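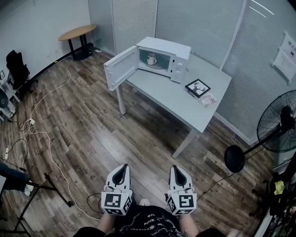 Mug in the microwave, door open.

I'd been trying to get the organizer of the Kimeo Loop to sit down with me since September, and the trouble is that she doesn't sit down. She agreed in the end on two conditions: that I'd bring the butter tarts, and that I'd leave her name out of it, as she has to buy groceries in this town and doesn't want to talk about portable toilets in the checkout line any more than she already does.

So, no name. If you've ridden the Loop you know who she is anyway. She's the one at the top of Zolberg Hill with the cowbell and the terrible orange toque.

For everyone else: the Loop is a bike ride, not a race (she'll correct you), that leaves from the Kimeo arena parking lot early in the morning, goes out along the river on gravel, up and over Zolberg, through Leltus and home again on the old rail bed. It's 80 kilometres with 1,300 metres of climbing, and most of that climbing comes in one miserable lump before lunch. I've done it twice. The first time I walked the steep part and told my family I'd had a mechanical.

I started with the obvious one, which was how you end up running something like this.

"I complained," she said. "I went to a ride down south with a friend, paid a fortune to enter, and there was no coffee at the start. None! I complained about it the whole drive home and my friend said fine, do your own then. She meant it as a way of shutting me up."

The first year 40 people came. She'd bought food for about half that and had to send her brother-in-law to clean out the bread aisle while everyone was on the river road. The route was marked with pie plates stapled to fence posts, and the wind took a few of them, and a small group ended up in a farmyard where they were given lemonade and then very firm directions.

"They had the best day of anybody," she said. "I still get asked if the farm's on the route. It isn't on the route. I did ask. They said once was lovely."

We talked for quite a while about the hill. There's been a bit of grumbling every year about whether Zolberg needs to be in there at all, as you could stay on the valley road and cut it out completely, and the ride would be friendlier to people coming back to cycling after a long time off the bike. I put this to her as diplomatically as I could with a mouthful of tart.

"I hear that, I do. I've driven the valley road with a notebook trying to like it. But the valley road has logging trucks, it's got no shoulder past the gravel pit, and I'm not putting families on it. Zolberg has maybe a couple of pickups all morning and they wave at you. It's steep, so get off and push. I've pushed. There's a picnic table partway up and a view right down to the lake."

She said she'd rather have somebody push a bike up a quiet road than be brave on a busy one, and that she says the same thing at the rider briefing and can see people's eyes glaze over. (Mine did, I'm sorry to say.)

What she has changed is the cutoff. There used to be a time you had to reach Leltus by or you'd be offered a ride back in the truck, and a few people took that badly. Now the truck simply trundles along behind whoever's last, with a rack on the back and the radio on, and if you want in you stick your arm out.

"Same truck, same driver, same speed. We stopped calling it a cutoff and the hard feelings went away. People got in the truck when they were tired, and they were happy about it."

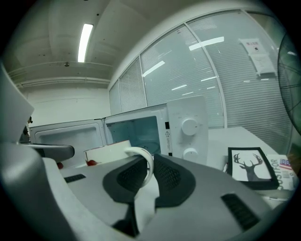
A white mug by its handle, microwave open behind.

I wanted to know about money, because I'm nosy and because the entry fee has gone up. She didn't mind. She got a binder out. Insurance is the biggest thing, then the toilets, then the first aid crew, then food. The T-shirts got dropped last year and she expected a riot.

"Two emails. Two! And one of them was to say thank you, he had a drawer full."

Lazăr, the bakery beside the hardware store, does the buns for the lunch stop at cost and always has. In the early days they'd be delivered to Leltus in the back of a hatchback with the seats down, and she swears she could smell that car for weeks. These days there's enough ordered that it takes a proper van. The soup is made in the hall kitchen by whoever's free. She has strong views on soup. It has to be something you can drink from a cup if your hands are too cold for a spoon, so no noodles, and she won't be moved on noodles.

I asked what goes wrong. I was expecting weather, and weather did come up – there was the year of the sleet, when the finish line was basically a row of heaters and people crying a little – but her real answer was parking.

"It's always parking. You get the arena lot, then there's a minor hockey thing nobody mentioned, and at six in the morning I'm on the phone to the church asking can we use the grass. If you're reading this, carpool. Put that in. Put it in big letters."

I can't do big letters, but please carpool.

The thing that surprised me most was how much of her year goes to talking with people who live along the route and will never ride it. She goes round to every place with a driveway on the gravel section a few weeks ahead and hands over a sheet with the times on it. Some folks put it on the fridge. One household puts lawn chairs out and makes a morning of it. Another asked her, quite reasonably, not to have riders taking a leak by their mailbox, and there's been a toilet at that corner ever since.

"They're putting up with us," she said. "It's their road the rest of the year. I want them to look up and think oh right, it's the bikes, and go back to their breakfast."

We got onto e-bikes, which I'd been warned to avoid. She's all for them. Her own neighbour rode the full Loop on one after a hip replacement and finished with battery to spare, and she thinks anybody who gets sniffy about it should try saying so to the neighbour. The only rule is that you go easy on the rail bed, where it's narrow and there are dogs and strollers about. That goes for the carbon fibre crowd too, she added, with a bit of a look, and I should say here that my bike is aluminum.

There's a shorter option coming this time round, out along the river and back the same way, no hill. She's been asked for it for years and held off, thinking it would split the day up and people wouldn't all land at lunch together. Her fix is to put the short riders' turnaround at the Kimeo side of the bridge and give them their own soup there. She isn't sure about it. She went back and forth on it three times while I was sitting there, then wrote something in the binder and wouldn't show me.

Does she ever get to ride it herself?

"I ride it the week after, when I'm picking up the signs. I put the trailer on the bike and take all day. I find gloves, I find water bottles, I found half a denture one year. Got it back to him too."

The Loop's entry list opens at noon through the arena's website, and she wanted me to say the date will be on the arena noticeboard first, because that's how she's always done it. Bring your own mug for the soup stops, as there won't be paper cups. Dogs are welcome at the start and the finish but can't come in the truck. And if you left a child's green rain jacket at Leltus last fall, it's been washed and it's in her front hall.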